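Count the Hands Before You Buy the Kit

By Hawi Berhe
September 9, 2024

The pitch from Bresum goes like this. You order the Hisine kit, a box arrives, and inside is a gripper you hold in your own hand. You do your ordinary chores with it for a few weeks. The recordings go off to the company, and some time later a robot arm does the chores for you. The starter price is $2000, and the plan that turns your recordings into something an arm can use is $245 a month on top.

I have been reading brochures for kitchen machines since February, and this one is better written than most. It is also the first I have read that asks the customer to do the work, pay for the privilege, and call it ownership.

Start with the labor. Bresum suggests 135 recordings for each chore. "Each chore" turns out to be a slippery phrase. Putting a bowl away is one chore. Putting a plate away is another. A bowl inside a plate, or a cup standing on one, may be a third, depending on which page of the manual you believe. I asked the sales desk three times and got three polite answers, none of them the same.

Then there is the question of what you put in front of the thing. Sales videos love wooden blocks and matte plastic cups in primary colors. People who cook own steel. Steel is shiny, it is round, it tips over, and it shows the machine a bent copy of everything else in the room. Any kit that claims to be ready for a kitchen should be judged on steel, in a room with cables on the wall and bags on hooks, and with the dishes left in whatever position they landed.
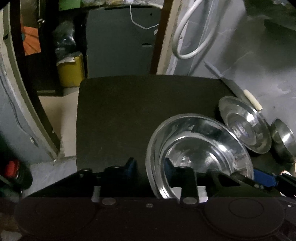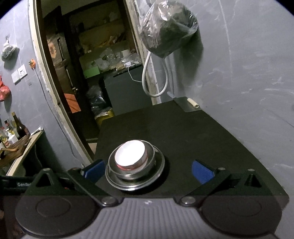
Steel dishes and a hand-held gripper with blue fingers, in both pictures.

Look at the bowl lying on its side in the first one. A person picks that up without a thought, by the rim, and turns the wrist. Two stiff fingers have to come at it from somewhere, and the person holding the tool has to decide where. That decision is the skill. It belongs to the human, and what the customer is paying Bresum for is the hope that it will carry over to a motor.

Maybe it will. I am not saying the method is a fraud. Teaching by hand makes more sense to me than asking a home cook to write code, and the tool itself seems a sturdy enough idea. What bothers me is the guarantee, or the shape of it. Bresum promises 40 days of support from delivery. Work out the recordings for a handful of chores, add the wait for processing, and most households will have used up the 40 days before an arm has touched a dish. The arm, by the way, is sold separately. You will find that on the page after the order form.

Two smaller outfits, Tsegaye and Stasen, sell plainer versions of the same bargain. Tsegaye will rent you the tool. Stasen lets you send back a kit with the recordings erased, and puts it in writing. Neither promises a finished kitchen helper, and I trust them a bit more for it.

If you are still tempted, ask Bresum for one thing before you pay. Ask to see an arm, with no person near it, handle a tipped steel bowl and a steel cup in a room it has not been tuned for. Ask for the whole session — the drops included — at normal speed. I asked in writing and was sent a discount code.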